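Reading time: 2 min

Re-spooling solder – what hub size?

hetthorpe_bench
I buy 0.7 mm solder on large reels and wind it down to small ones for the bench. The last 20 metres always come off in tight coils. Is the hub too small, or am I winding with too much tension?

Prakash Rajan
Hub. Solder takes a set from whatever it was wound on. I would not go under 20 mm for that gauge. Tension only matters if the turns bury themselves in the layer below.

nindstead7
Disagree. I have run small hubs for years and the coil pulls out by hand. Uneven tension is the usual fault. Put a felt pad on the supply reel and try again.

Prakash Rajan
It pulls out by hand, yes. It does not pull out in a feed tube, and he may be using one.

hetthorpe_bench
No tube, hand feed only.

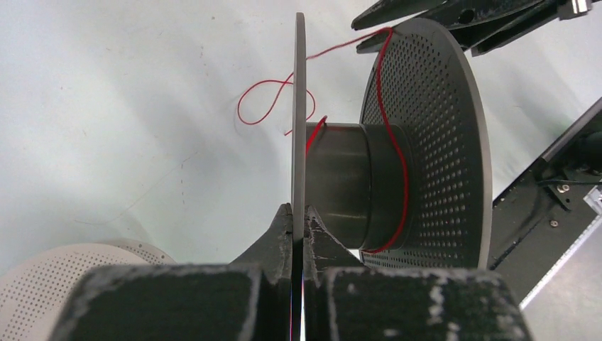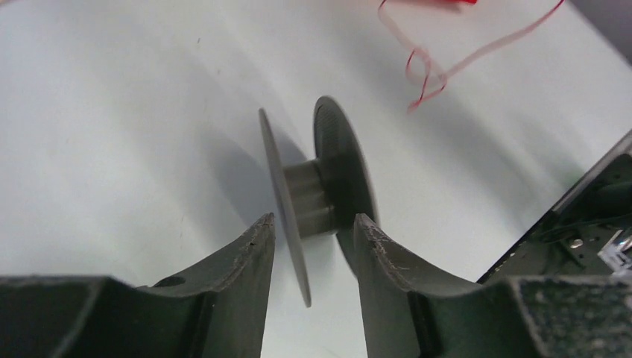

Small grey spool, hub between two flanges, standing on a white top.

thammasiri
Check the flange depth as well. If you fill to the rim the outer turns slip over the side and you get a snag that looks like a tension fault. I stop 7 mm short.

nindstead7
Agreed on that part. 7 mm is generous though – I stop at three.

hetthorpe_bench
Thanks. Will try the felt first, then a bigger hub. Report in February.

Related threads
Felt or spring brake for supply reels?
Winding 200 turns by hand without a counter
Storing part-used solder reels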